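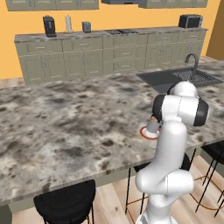 From: Pantelis Triantafyllou
To: Kistgate workshop list
Date: 3 Nov 2022
Subject: Re: sim vs. bench offsets on the arm

Ainhoa,

Answers below your questions. I ran the touch test again last night in the simulated kitchen with the new tool length and the tip goes to the disc on the counter the way it should. I haven't changed anything on the bench arm yet.

> On the touch test: are you still commanding the flange
> pose and adding the tool offset by hand, or did you move
> it into the model? I pulled the repo and the Plivgate
> config still has the old number in it.

It's in the model now. I had it in two places for a while, which explains the error I was complaining about in March. The description file had one length and the script added another on top, so the arm stopped short every time and I kept adjusting the marker height to make up for it. The script no longer adds anything. If you have your own copy of touch.py, delete the line that starts with tool_z or you will get the same problem back.

The Plivgate config is stale. Please don't use it. I'll remove it once Figueroa has his settings out of there.

> Also, why the kitchen? The bare table scene loads a lot
> faster on my laptop and the target is the same size.

The bare table is fine for checking the math. I use the kitchen because the planner has something to avoid. With the island, the faucet and the stools in there it picks elbow positions closer to what we'll need at the real counter. On the bare table it was happy to swing the elbow down low on the stool side, and I didn't find out until I loaded the full scene.

If it's slow for you, turn off shadows and drop the back cabinets from the collision list. The arm can't reach them from where the base is mounted anyway. Keep the faucet. The elbow passes over the front of the sink when it reaches for the near targets and I want that checked on every run.

> Last thing. Jornero's controller board is back and I can
> bring it in. Do you want it on the bench arm now or after
> the touch test is done on real hardware?

After, please. I'd like to change one thing at a time. The order I have in mind:

1. Measure the real tool from the flange face to the tip. Use the calipers in the top drawer, the long ones. Write the number on the whiteboard.
2. Put that number in the description file only.
3. Tape a paper target to the bench and run the touch test at low speed with someone holding the stop button.
4. Swap in the Jornero board and repeat step 3 with nothing else changed.

For step 3 I'd set the approach height to 2 cm above the target and stop there the first time. Then step down by hand. The sim has no give in it at all and the real gripper mount does, so I don't trust the last bit of travel until we've seen it.

The log files from last night are in the shared folder under touch_kitchen. The run had a 2000 step limit and it finished inside that. If yours times out, check that you're on the newer branch, where the joint speed limits are set per joint. The older branch used the slowest joint's limit for everything.

Two things I still need from the list:

- Does anyone have a spare 24 V supply that can stay at the shop? The one on the bench arm is mine and I need it back home.
- The screws on the base plate are a mix of metric and whatever was in the jar. I'd like to replace the whole set before we run at full speed. If you know which thread the plate was tapped for, write me.

Ainhoa, if you get to the measuring before I do, go ahead without me. I can redo the sim run with your number the same evening.

Pantelis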